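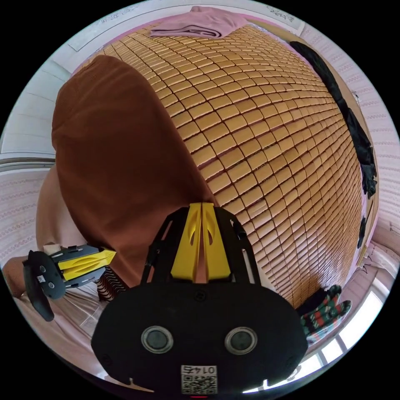 4.2 Telling it again

Women moving into the Watstead and Plitham refuges had, on paper, already told their story. We read 292 intake files to see how often they were asked to tell it once more. In 44 of them the same account of the same injuries had been taken by the council, the police, the GP and the refuge, each on its own form, and each form opened by thanking the woman for her patience.

The housing form was the longest. It asked for proof that the applicant could not safely go home, and suggested a letter from the other person living there. Few applicants had thought to request one.

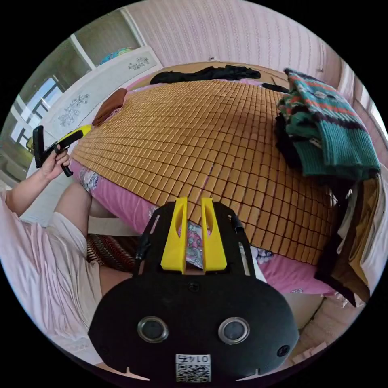 Staff had worked out ways round this. At Plitham they kept a single signed statement and stapled copies to whatever arrived, a method with no official standing and a good deal of success. Watstead used the shared record, which logged workers out after two minutes and saved nothing.

Figure 2. Hand-held grippers with yellow fingers, one of them held in a left hand.

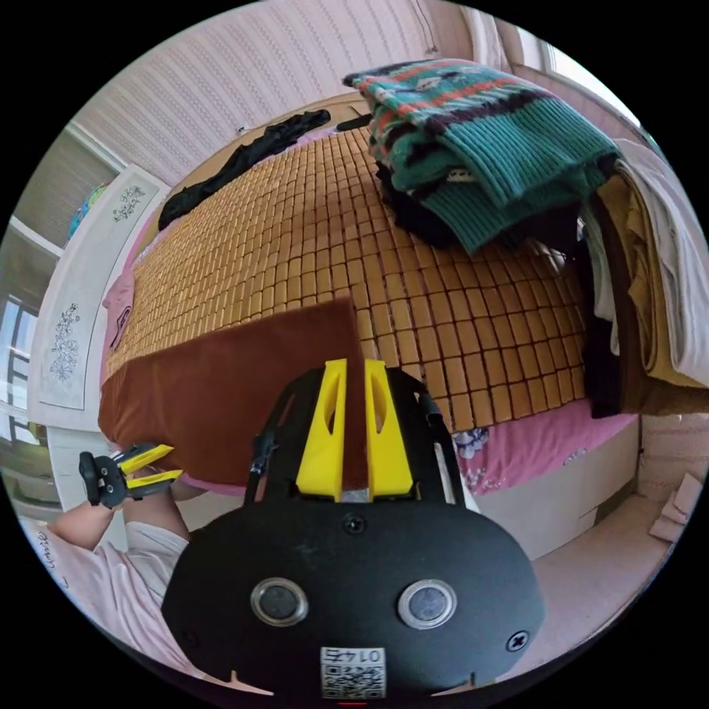 Hiba Sabbagh felt we were being kind to the shared record: in her view the stapler should have had the funding, and the women should have been asked which they preferred.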